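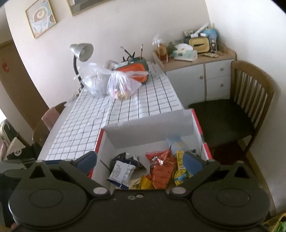 Password Reuse in Our Dorm: Project Report
Darlene Doucette, 11/9/23

So my project was on password reuse, which I picked mostly because I'm guilty of it myself. I asked 64 people in Clandel Hall to fill in a short survey, no real passwords collected (my advisor was very firm on that!), just how many accounts they had and how many of those shared a login.

Added together they listed 2898 accounts, and 600 of them used the same password as the person's main email. That was way more than I guessed in my proposal.

For part two I set up Folus, a password manager, for 2 of my friends and let them use it for a month. One loved it. The other kept forgetting the master password and went back to a notebook – fair enough, I guess. I still want to redo question four in December, as plenty of people read "shared" as "shared with a roommate."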